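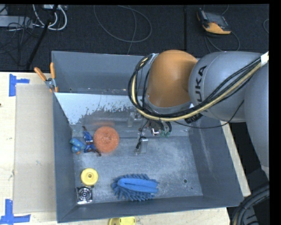 KUKA arm reaching into a gray metal bin on a table.

Unit 4 handout: Android apps on laptops and desktops

Read this before the lab. Bring a laptop with at least one Android app already installed, by whatever method your machine supports. If yours supports none, share with a neighbor or sign out a Chromebook at the front desk.

Why a phone app is awkward on a laptop

An Android app is written for a device with a touch screen, a battery, and one person holding it. A laptop has a keyboard, a pointer, a large screen and several windows open at once. Most of the trouble you will see in the lab comes from that difference. Processor speed is seldom the cause on a recent machine.

Screen size. Android measures layouts in density-independent pixels, written dp. One dp equals one physical pixel on a 160 dpi screen. A button set at 300 dp wide fills most of a small phone and looks lost in a maximized laptop window. Well-made apps keep more than one layout and choose between them by available width. Others just stretch.

Windows. On a phone the system usually gives the app the whole display. On a laptop the user drags a corner and the app has to redraw at the new size. By default Android treats a resize as a configuration change and restarts the activity. If the developer did not save the state, whatever was typed into a form may be gone.

Input. Touch has no hover and no right click. Many apps ignore both. Check whether Tab moves between fields, whether Enter submits, and whether the scroll wheel scrolls. Games are often the worst here.

Hardware. An app can declare that it needs a feature such as GPS, telephony or a rear camera. The store may hide such an app on a laptop that lacks the feature. This is the usual answer to "why can't I find it?"

Ways of running the app

Container. The Android system runs next to the host system and shares its kernel. Startup is quick and memory use is modest. Early Chromebooks with Android support worked this way.

Virtual machine. Android gets its own kernel inside a guest. Isolation is better, and the Android part can be updated separately. It costs memory. ChromeOS moved many models over to this design.

Emulator. A program imitates a complete device, sometimes with a different processor type. Developers use it for testing. If the processor type has to be translated, expect it to be slow. Turn on hardware acceleration in the firmware settings first.

A note on processor types: apps with native code are built for ARM, x86 or both. An ARM-only app on an x86 laptop needs a translation layer, and some apps crash under it.

Class example: Prulemis

Prulemis is the note-taking app Yareli Solís demonstrated in the last lecture. Its Android package is 161 MB, mostly fonts and handwriting data. On the lab Chromebooks it opens in a phone-shaped window. Maximized, the toolbar stays at the top left and the page area grows. Rotating the display loses the current selection but keeps the text. Sync goes through Daten, which also has a web version, so compare the two. For some of you the web version will be the better choice, and you should be able to say why.

Lab work

Work in pairs. Plan on almost 2 hours.

1. Install Prulemis and one other app of your choice. Games are allowed, but not Garkex, which refuses to start on the lab machines.
2. Resize each window slowly from narrow to wide. Write down what changes and what breaks.
3. Unplug the mouse and complete one ordinary task using only the keyboard.
4. Open the settings and list the permissions each app asks for. Mark any that make no sense on a laptop.
5. Save a file from the app and find it from the host system's file manager. Note the full path.

Hand in one page per pair. Screenshots go on a second page. Fionnuala Buckley grades this lab, and questions about marks go to her.

Terms to know

Activity: one screen of an Android app, with its own life cycle.
APK: the package file an app is installed from.
Host and guest: the system on the machine, and the one running inside it.
Sideloading: installing an app from outside the store. Not permitted on lab machines.

Reading

Ghiță course reader, chapter 5, up to the section on graphics drivers. The section on file sharing is needed for step 5. The drivers section comes back in May with the unit on external displays.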